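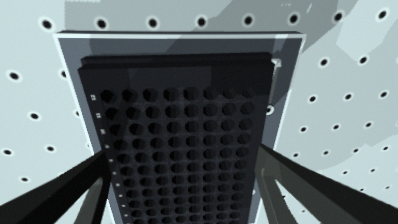
Über uns

Hallo und schön, dass ihr hergefunden habt! Ich bin Wiesława Krajewska und leite das Schülerförderwerk Farcombe. Wir vergeben kleine Stipendien an Jugendliche aus der Oberstufe, und zwar jeden Monat eins, die Sommerferien ausgenommen. Angefangen hat das Ganze an meinem Küchentisch, mit 600 Euro aus einem Flohmarkt und einer Liste von Lehrkräften, die ich der Reihe nach angerufen habe (die meisten haben sogar zurückgerufen).

Das ist jetzt 15 Jahre her. Inzwischen gehören wir zur Dresovthorpe-Stiftung, haben ein richtiges Büro mit einer Klingel, die meistens geht, und ich muss die Urkunden nicht mehr selbst laminieren. Den Flohmarkt gibt es trotzdem noch, immer im Oktober, und wer Kuchen mitbringt, ist bei mir sofort beliebt. 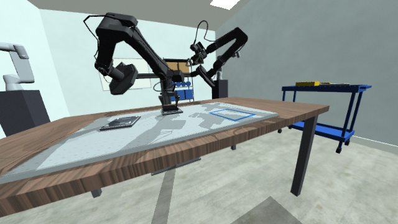

Wie man an ein Stipendium kommt, werde ich ständig gefragt. Vorschlagen darf jede Lehrerin und jeder Lehrer, seit einer Weile auch die Klasse selbst. Wir schauen dabei nicht bloß aufs Zeugnis. Im letzten Jahr ging eins an einen Jungen, der in Mathe gerade so durchkam, aber nachmittags den Jüngeren das Schwimmen beigebracht hat – über den Brief seiner Klasse habe ich mich riesig gefreut. Monatlich gibt es 50 Euro und einen Büchergutschein der Buchhandlung Nitton, und am Ende des Schuljahres vergeben wir den Hosoda-Preis, der mit 1000 Euro dotiert ist. Den darf man ausgeben, wofür man will. Eine Preisträgerin hat sich davon ein gebrauchtes Cello gekauft, eine andere den Führerschein angezahlt.
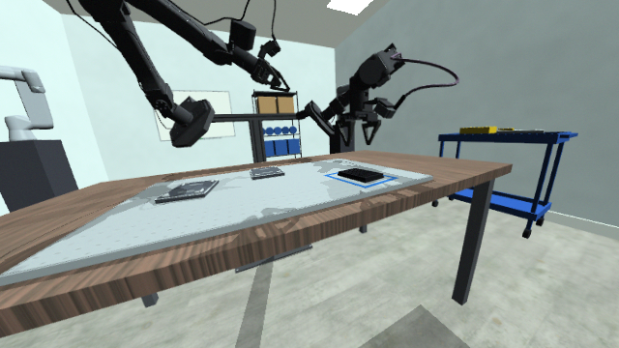 Im Büro sind wir zu dritt, alle in Teilzeit, deshalb dauert eine Antwort manchmal ein paar Tage. Am besten schreibt ihr uns eine Mail, am Telefon erwischt ihr mich fast nur vormittags. Vorschläge bitte mit Name, Schule und einer halben Seite Begründung, gern auch handschriftlich! Und falls ihr selbst mal ein Stipendium von uns bekommen habt: Meldet euch doch, ich wüsste zu gern, was aus euch geworden ist.

Eure Wiesława

Stand dieser Seite: 8. Februar 2022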